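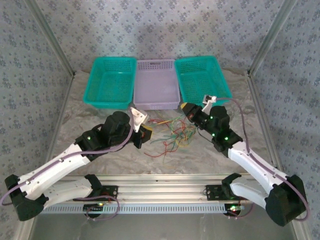
The two-arm cell at Sillberg, grippers down at the wire pile, with the sorting baskets along the back wall.

I got to the Sillberg lab a little after 9 in the morning, and Hiba Karam was already arguing with a colleague over a knot. A small one, green wire over red. She waved me in without looking up.

Karam leads a project on teaching pairs of robot arms to pull apart tangled wires and drop them into baskets. I'd read the group's write-up twice and still had a pile of questions, so I started with the obvious one: why wires?

"Because they're awful," she said, and laughed. "A block stays a block. You touch one wire and four others move, and now your plan is for a pile that doesn't exist anymore."

The method is simpler than I expected. The group used to have the arms plan a full sequence, wire by wire, before touching anything. Now they plan one tug. One arm pins the pile, the other pulls a short distance and stops, and then the system looks again and decides whether to keep going or let go. They call the routine Drarik. I asked what it stands for and got a shrug.

"The letting go is the result, if you ask me," said Woo-jin Won, who wrote most of the control code. "Our old version would grab something and commit. It pulled knots tight. The new one gives up all the time, and it's better for it."

How much better? On piles the system hadn't seen before, the old planner got every wire out 27 percent of the time. With the short tugs it's 77 percent. I whistled at that — Won told me not to get too excited.

"Those are short wires," he said. "Give it long ones and we drop a lot."

I wanted to know about training, too. Karam told me they started with people steering the arms by hand, for more than 89 hours in all, spread over a fall and into December. Man-sik Myung did a big share of it and still talks about his shoulders.

"At first I only saved the good runs," Myung told me. "Clean pull, into the basket, done. Then Hiba asked for the ugly ones. So I spent two weeks making bad grabs on purpose and backing out of them, and I got really good at bad grabs!"

Those ugly runs mattered more than anybody guessed. When the group trained without them, the arms hardly ever released a wire once they had it.

I asked Karam what still bugs her. She had the answer ready: color. The piles are made of bright wires, and she suspects the system leans on that. An all-black set is next.

"I think the number will fall," she said. "I'd just like to know how far."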